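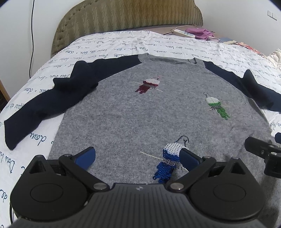
Gray knit sweater with navy raglan sleeves and sequin parrots, laid flat on a bed.

## Pirham Flat-Dry Rack 1217

The Pirham 1217 is a folding mesh rack for drying sweaters and other knits that lose their shape on a hanger. It stands on four legs and can be used over a bathtub or on the floor. Two racks stack with the clips supplied.

### Construction

- Frame: steel tube, white powder coat
- Surface: polyester mesh, removable, machine washable on cold
- Legs: folding, rubber feet
- Height between stacked racks: 199 mm
- Part number: 1217

The mesh attaches to the frame with hooks on all four sides. Tension is set by the hook position — use the inner row for light knits and the outer row for wool. Replacement mesh is sold separately by Oksanen under the same part number with the suffix M.

### Use

Roll the garment in a towel and press out the water before placing it on the rack. Lay it face up, square the shoulders, and bring the hem and cuffs to their original width. Turn once when the top surface feels dry.

Items with sequins, beads or metallic thread should be turned by hand with both palms under the body. Loose thread ends can catch in the mesh. Do not use the rack over a heater or in a tumble dryer.

### Ordering

Sold singly or in trade cartons through Plotora. Orders over 100 units ship from the Premov warehouse. Racks made before March use the older leg clip and do not stack with current stock.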